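4. Setting your hot water schedule

Now for the fun part! Once the Rarnen timer is paired, you can have hot water ready when you want it and let the tank rest the remainder of the day. The whole setup takes about 2 minutes.

1. Press and hold MODE until the clock flashes.
2. Set the hour with the plus and minus keys, then press MODE again to set the minutes.
3. Choose a program. P1 is for mornings, P2 for evenings, P3 for both (my favorite by a mile).
4. Press SAVE. The green light stays on when the program is stored.

Note: If you see code 176, the timer has lost the clock. Repeat steps 1 and 2 - your programs are still there. 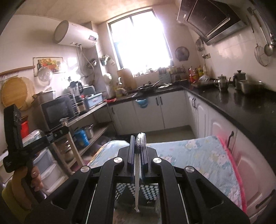

Picking a start time depends on how big your tank is and how far the water has to travel. A small tank close to the taps can start later, and a large one at the other end of the house needs a head start. Kitchens are often the easiest case: with a white cylinder up on the wall and its pipes coming down underneath, like the one over the left side of this kitchen, the sink run can be wonderfully short. If your heater has its own digital display, set the temperature there first and leave the timer to handle the hours only.

CAUTION: Do not open the wiring cover with the power on. Switch off at the breaker and wait for the timer screen to go blank.

CAUTION: Never run an electric tank that has not been filled.

5. Vacation mode

Press MODE and SAVE together. The screen shows a small suitcase, and all programs pause until you press any key. Try it before your December trip so you know the feel of it - it's a lovely little feature!

Guide written by Folasade Adeleke. Revised 14 October 2020.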